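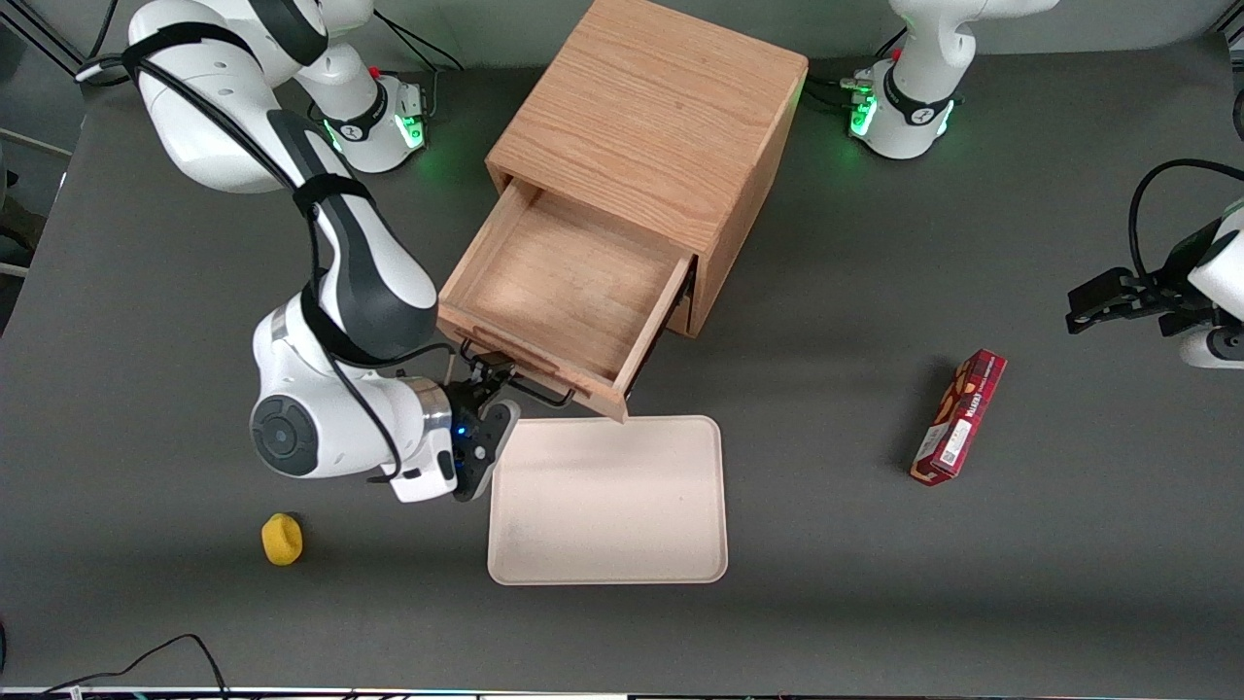 A reader of the April draft objected that the ration returns from the Badus garrison cannot be used to estimate its strength, as quartermasters had every reason to claim for men who were no longer there. The same reader asked whether the gap between the returns and the muster rolls might be read as a measure of desertion. Both points bear on the method, and the present section deals with them before any totals are given.

Figure 2. Robot arm with its gripper at the handle of an open wooden drawer.

4.2 Ration returns and effective strength

The Badus garrison left two series of documents. The muster rolls list soldiers by company and were drawn up at irregular intervals. The ration returns give only a daily number of portions issued, with a separate column for officers, but they run with few breaks through both winters of the occupation. Of the returns that survive, 560 are complete enough to use. A return was treated as complete when the date, the issuing store and the column total could all be read. Sheets with a damaged total were left out even where the total could be rebuilt from the company entries, so that every figure in the series rests on the same kind of evidence.

The returns were copied from the originals in the Brandão papers and entered in Stelteo, with one record per sheet. Later corrections in a second hand were entered in their own field. They are not used in the totals below. Most of these corrections lower the number of portions, which suggests that someone above the level of the store was checking claims. It does not show how often such checks were made.

The objection about inflated claims is sound in general. Its force depends on how the store at Nurnico was supplied. Flour and salt meat came up the valley road by mule train, and the train commander kept his own tally of sacks delivered. Where this tally can be set against the returns, the two agree within 2 percent in the summer months. Agreement is poorer in winter, when the road was closed for long periods and the store issued from reserve. Winter returns should therefore be taken as an upper limit on the number of men fed.

A further difficulty is that the portions did not go only to soldiers. Muleteers, masons working on the lower battery, and prisoners held in the customs house all drew from the same store. The orders of the garrison fix the number of civilian portions at 100 per day during construction work and at 30 per day at other times. It is not certain that these limits were kept. In the weeks when the lower battery was being roofed, the returns rise by more than the permitted number with no matching rise in the muster rolls. Either the limit was exceeded or soldiers on detached duty were being fed at Nurnico and mustered elsewhere. The second reading is preferred here, as the company at the pass disappears from its own store's accounts in the same weeks.

The question of desertion is harder. A man who deserted was struck from the muster roll at the next muster, which might be many weeks later, but his portion should have stopped on the following day. In principle the returns ought to fall before the rolls do. Such a pattern can be found twice, both times after the pay chest failed to arrive. In all other periods the two series move together or the returns stay high after men have left the rolls. Sickness produces a similar effect, given that men sent down to the hospital were fed from its kitchen and kept on the company roll. The hospital books for the first winter are lost. No desertion rate is offered for that period, and the rates often quoted in older regional histories appear to have been obtained by simple subtraction.

For the tables in the next section, strength is given as a range. The lower value is the most recent muster. The upper value is the mean daily issue for the month, less the civilian portions allowed by the orders then in force. Months with fewer than five usable returns are left blank.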